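Speaker notes, session 8: Getting guests to the smaller parks
Speaker: Wulan Wijaya, Suvden

Slide 1. Title. Introduce self and Suvden. Mention that Herman Sumampouw ran the visitor survey and will take questions on method.

Slide 2. The problem. Most day visitors to the Ruton valley go to the animal park at the north gate and leave the same afternoon. The survey covered 2,294 visitors. Of these, 444 knew that the wetland reserve at Hartono was open to the public, and 202 had been there.

Slide 3. Why they skip it. Pause here and let people read the chart. The main answers were no bus after lunch, unclear entry times, and nowhere to eat. Price came low on the list. Don't go into the per-season split unless asked.
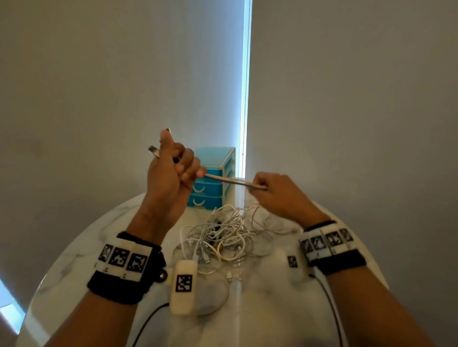

Two-handed hold on a thin metal rod, over a marble table.

Slide 4. The shuttle trial. One vehicle, north gate to Hartono, with a stop at Stitness for the boardwalk. First departure 9:15 a.m., last return 4:40 p.m. Tickets were sold at the park desk with the normal entry. Ningsih Mangundap handled the schedule and has the stop-by-stop counts.

Slide 5. What we would change. The Stitness stop was too short for the full loop. Signs at the north gate faced the exit lane, so arriving drivers missed them. A combined ticket needs one refund rule, and we had two. Read both rules aloud if time allows.

Slide 6. Next steps. The second trial begins in January with a longer stop. Ansel Ridgeway is drafting the operator agreement. Leave the contact slide up during questions.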